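Veltstead Home Help > Floors and Walls > Tile

Gap between floor tile and baseboard – grout it, caulk it, or leave it?

Posted by Róisín Ní Mhurchú on Saturday, March 5, 2022

The back room of our house was tiled in November with large square porcelain tiles (Dalar, matte beige, darker gray grout). It is a slab floor with no heating underneath. The old baseboards came off first and I put new ones on over the tile afterward. They are primed MDF, painted off-white.

The installer grouted tight to the drywall along the long wall and left an open gap on the other three sides. The grout on the long wall has a hairline crack running nearly end to end. I found it when I took one length of baseboard off to fix a bad miter.

Two things I need to know. Does the cracked grout have to come out before the board goes back? And should the line where the bottom of the baseboard meets the tile be sealed with anything? The gap there varies from nothing to 2 mm.

3 replies

Mudaliar
Take it out. The perimeter joint is a movement joint and should not contain grout, thinset or anything else hard. Slab and tile expand at different rates, and if the field has no room at the walls the stress goes into the grout lines or the bond. A crack at the wall is the mild result. The bad one is tenting, where a row of tiles lifts off the floor.

Leave the perimeter at 1/4 inch minimum, or more if the tile manufacturer's sheet asks for it. The baseboard covers it, so it can stay open. If you want to stop dust and insects, use backer rod and a flexible sealant. Do not pack it with scrap drywall mud, which I have seen done.

For the bottom of the baseboard, caulk is optional in a dry room. If you mop with a lot of water, seal it. MDF swells from the bottom edge.

dpk61
just caulk over the crack and put the board back, mine has been like that 9 years

Grillel
Agree with the first reply on removal. Caulk over grout leaves the hard material in place, so the joint still can't move.

Procedure:

1. Remove the remaining baseboard on that wall. Score the paint line at the top first or you will tear the drywall paper.

2. Rake out the grout with an oscillating tool and a carbide blade. Keep the blade flat against the wall side so you don't chip the tile edge. Go the full depth of the tile.

3. Vacuum the gap. Check for thinset at the bottom and chisel it out where it bridges to the wall plate.

4. Prime and paint the bottom edge of the MDF and let it dry fully. Most people skip this.

5. Nail the board to the studs only. Never fasten or glue it to the floor. Pale board on beige tile, with the darker grout lines running up to it:

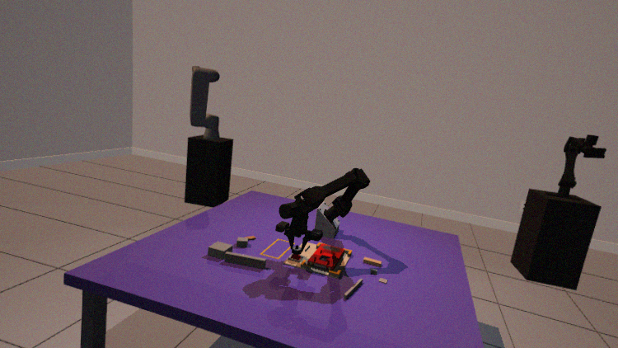 6. Caulk the bottom line if you decide to. Use siliconized acrylic in the board color, since grout color looks dirty against white. Tape both sides, run a thin bead, tool it once and pull the tape while wet. At 2 mm you don't need backer rod.

7. Keep mop water off it for a day.

Inside corners: cope them. Miters in MDF open up the first winter.

Comments on this reply

Róisín Ní Mhurchú
Thanks. Is a manual grout saw enough for step 2? The wall is 9 feet.

Grillel
It will do it, slowly. The handle hits the wall on most of them. Rent the oscillating tool.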